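Lisora releases simulated comparison of hands and grippers for grocery packing

Cornetti, 3 Sep 2022 – Lisora today published the results of a simulation study comparing a humanoid robot hand with a two-fingered gripper on everyday packing work. The study ran 3407 trials in Grullent, the company's simulation software, before any hardware was bought.

In each trial, a two-armed robot stands at a table with a shallow wooden crate and a few grocery items, including cans and cartons. The left arm carries the hand and the right arm carries the gripper. Both use the same controller, and the task is to put the items in the crate.
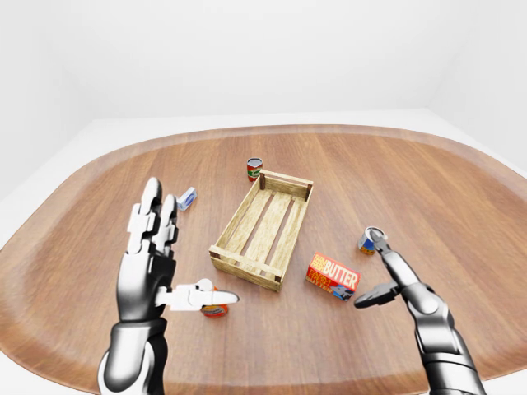 The gripper did better on short cans, which it can take from above by the rim. The hand did better on cartons lying flat or at an angle. Of the 39 starting layouts tested, the hardest for both were those with an item close to the side of the crate.

"We wanted to know which tool to order, and for which items," said Kgomotso Magagula, who led the study. "The answer for now is one of each."

Vidar Holmgren, controls engineer at Lisora, said the team had to slow the closing speed of the gripper early on – fast closing tipped cans over – and reran the first 1000 trials at the new setting.

Tests on a physical robot will begin in November at the Masilela packing site. Layouts and trial logs are available from Lisora on request.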